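23rd December

Back from the lunch room, feet cold, not convinced of anything. Huguette Aubert wants the place fit for the children's afternoon in February and has decided that the way to get there is a "system." I have lived through several systems. The last one was color-coded and lasted until somebody needed a bowl.

Her idea is that the back table holds the oven and whatever belongs with it, and the front table is for the pretend food. Fine on paper. I wrote down what was out, mainly to have something to wave at her later: a blue bowl, a pink bowl, the red-pink pouch with the zipper, the turquoise one over by the power strip, the cream toaster oven in the middle of it all. What a turquoise bag has to do with an oven I can't say. I asked, and was told it "lives there."

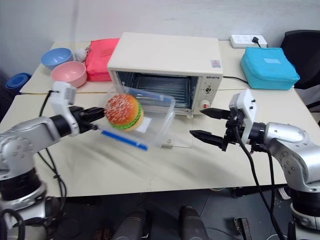

## The hamburger question

She paid 52 for the play food set from Prillero, which strikes me as a lot for a bun with painted seeds. I will admit the lettuce is a nice green. The plan is that the hamburger gets its own clear container, lid and all, so that a child can see what goes where and put it back. Has she met children? I raised two. They could see perfectly well where things went.

Sherif El Sherbiny is on her side, naturally. He says clear plastic is the whole trick, people put away what they can see. I say clear plastic shows every fingerprint and throws the ceiling lights back in your eyes – I was squinting all morning and I wasn't even the one doing the work.
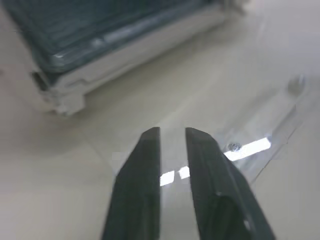 *Clear plastic and its glare.*

I lost that argument, two to one. Sherif then wanted to know whether I'd prefer cardboard. I would, a bit. My mother kept everything in shoe boxes with the contents written on the end in pencil, and I could still find her buttons in the dark.

The tables bother me more. They're both white, but the rear one sits slightly higher, so anything slid across from the front is going to meet an edge. Huguette says it doesn't matter. The cord also runs across the back table from the oven, and I'd like that dealt with before any six-year-old comes near it. She wrote that one down, at least.

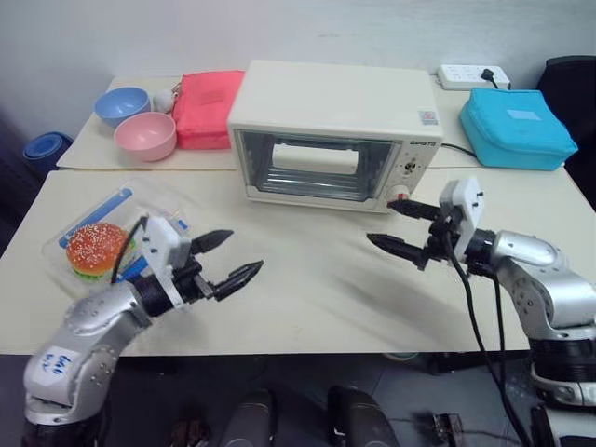 **STILL TO DO**

Cord. Ask Ragab whether they sell clips, and don't let them talk me into the 225 cabinet again.

Find out what is in the turquoise pouch. Huguette thinks napkins.

Shopping for tomorrow, which I have not started. Bread, the good butter, something for Sherif's mother.

Told Huguette I'd give her system until the February afternoon. She said that was generous, in the voice she uses for the bank.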